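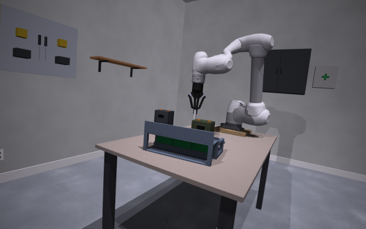
Rules for the Flunon cell model, before we touch the real one
Mar 8, 2019, notebook of Crisanto Marquez

Lorena asked me to write down what we agreed, so it is in one place.

1. Start pose. Every run begins with the gripper above the middle of the table, higher than the rack and the two boxes. If a program begins lower, I send it back.

2. Approach to the rack. Only straight down for the last part. Yesterday I tried a diagonal move and the checker gave me 3 collision warnings, all at the back panel of the rack. Lacey says the diagonal is faster. It is faster, but I don't accept it.

3. Speed. The limit in the model is the same as in the cell. Mark Anthony found run 856 with the limit switched off, so its cycle time is not valid and I crossed it out in the table.

4. Fixtures. If somebody moves the rack or a box in the model, even a little, he or she writes the new position here and signs. The mounting plate of the arm does not move.

5. Soak test. We need 2000 cycles without a warning before the program goes to Lovely for review. A restart means counting from zero again.

Open: the pegboard and the wall cabinet have no collision shapes yet. I think the elbow can come near the cabinet when the arm turns back. To ask Lorena if the Wedum checklist covers walls, I could not find it there.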